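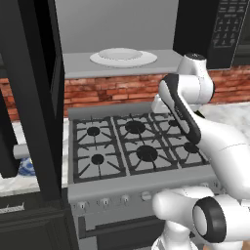

¿En qué orden se lee la saga de Furncombe? (y si vale la pena el tomo único)

lectora_a_ratos
Hola a todos, pregunta rápida que estoy en el trabajo. Me regalaron el primero de Furncombe, el de la hija del farero que se escapa para no casarse, y me lo leí en dos noches. Me encantó ella, contestona, cabezota, cero paciencia con los dioses del pueblo. Ahora quiero seguir y me he hecho un lío tremendo. En la web de la editorial (Salton) salen 6 novelas, pero en la biblioteca tienen una que se llama "Las sales de Todora" y que no está en esa lista. ¿Es de la saga? ¿Va antes, va después? La protagonista es la abuela, creo, por lo que dice la contraportada. Tiene solo 80 páginas.
Y otra cosa: he visto el tomo único de Eynon, 1382 páginas, y no sé si pillármelo o ir comprando sueltos. Leo sobre todo en el autobús. Sin spoilers porfa!! ni del segundo siquiera.

tintaymarea
Buenas. Sí es de la saga, pero va aparte, es una precuela. Salió después del tercero y por eso no la numeran. Mi consejo: primero, segundo, tercero, luego Las sales de Todora, y después del cuarto al sexto. Se puede leer antes, eh, se entiende todo, pero hay una carta de la abuela que si la lees sin conocer el tercero te deja fría. A mí me la destriparon y todavía estoy enfadada.
El segundo es el más flojo, te aviso. Es cortito, 204 páginas en bolsillo, y aun así se me hizo bola la parte del barco. Ella está como apagada, todo el rato esperando noticias. Aguanta porque el tercero es buenísimo, vuelve la mala leche del principio y hay una escena en el mercado que releo de vez en cuando solo por los diálogos. 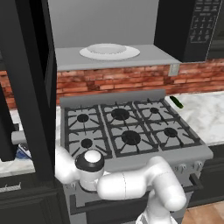 Del romance no te digo nada, solo que el chico que parece que va a ser, pues ya verás. Si lo que te gustó es ella y que se saca las castañas del fuego sola, vas bien hasta el final. El quinto cambia de narradora los primeros capítulos y hay gente que lo dejó ahi, no lo dejes.

Kobaltina
lee el q quieras primero, yo empecé por el cuarto y tan ricamente

papel_biblia
El tomo de Eynon lo tengo yo. Para autobús NO. Pesa una barbaridad y el papel es finísimo, se transparenta lo de detrás. Además la letra es pequeña, yo tengo que leerlo con gafas y flexo. Bonito es, lleva cinta y un mapa en las guardas, queda genial en la estantería.
Ojo con una cosa: trae las seis novelas pero la precuela no. O sea que la de Todora la tienes que buscar igual, en la biblioteca como dices o de segunda mano. Y la traducción es distinta de la de bolsillo, en el tomo las criadas hablan de usted y algún mote cambia. Si ya tienes el primero en bolsillo de Salton yo seguiría con esos, que luego a mitad de historia te descoloca que al perro lo llamen de otra forma.
En lo del orden de acuerdo con tintaymarea, menos en lo del segundo, a mi la parte del barco me gustó.

lectora_a_ratos
Gracias!! Pues sueltos entonces. Ya he reservado el segundo, me lo dan en diciembre, hay cola. Lo del perro me ha dejado preocupada, decidme solo que no se muere

papel_biblia
Pediste sin spoilers :)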